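The province's discussion paper on indexing the injury benefit came out in November, and most of the commentary since has been on the headline rate. I want to go through the part I know something about, the deeming rules in section 8, having been on the wrong side of them.

For anyone outside the system, deeming works like this. You are hurt on the job and can't return to it. The board's vocational people identify an occupation you could in theory perform, look up the wage for it, and subtract that wage from your benefit. Whether you hold such a job does not enter the calculation. Whether such a job exists within driving distance of your house enters it only weakly, through a phrase about the "reasonable labour market area", which the paper proposes to widen.

I did 19 years at the Bralley mill before my shoulder went. The board deemed me a parking lot attendant. There is one staffed parking lot in Bralley. It is behind the hospital and it has had the same attendant since before I was injured. Under the old definition I could argue the point, and did, and after eight months the wage was struck from my file. Under the proposed definition my labour market area would take in Distholm, 133 kilometres each way on a two-lane highway that closes several times a winter. The paper has no mileage allowance and no provision for the closures.

The second change is to the review window. At present a worker has 300 days to dispute a deeming decision. The paper does not alter the number. It alters the starting point, from the day the worker receives the decision to the day the vocational assessment is completed. Those two dates can be a long way apart. In Inmaculada Palacios's case the assessment was signed in spring and the letter reached her the following January, so most of the window would have been gone before she knew there was anything to dispute. She won her review under the present rule. Under the new one she would have had a few weeks to find a representative, request her file and get a specialist's report.

Third, the four occupational categories for light work are collapsed into one, with a single median wage. This is presented as simplification, and administratively it is. The effect on anyone deemed into the lowest category is that the deduction goes up with no change in what the person can physically do or be paid. Gediminas Liepiņa ran the old and new tables side by side for our local and I have checked his arithmetic. The lower two categories lose and the upper two gain.
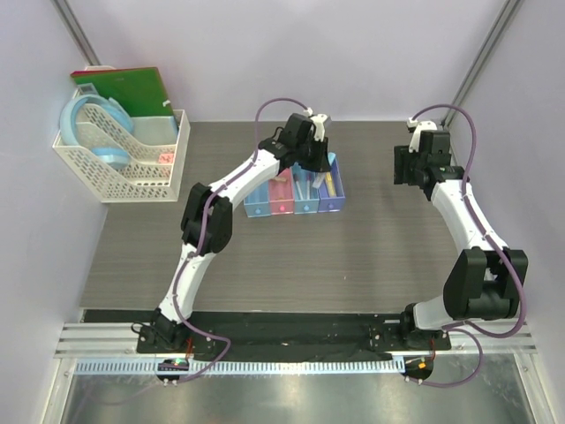

The wage tables themselves are also out of date. They were drawn up from a survey that included switchboard operators and film processors, and nothing in the paper commits the board to a new one. If a median is going to be deducted from somebody's cheque it should be a median of jobs that are being advertised. Nelli Heinonen's submission asks for a survey every three years and a requirement that the board show at least one live posting for the occupation named. I would sign that as written.

Written comments go to the ministry until the end of the month. Use the section numbers, as general letters get sorted into a separate pile and summarized in a line. The sections to cite are 8.2 for the area definition, 8.5 for the window and 8.6 for the categories. Ultan Ó Riain has offered to read drafts for people in the district and can be reached through the hall.

I have left the indexing formula alone. It needs its own post and I haven't finished the spreadsheet.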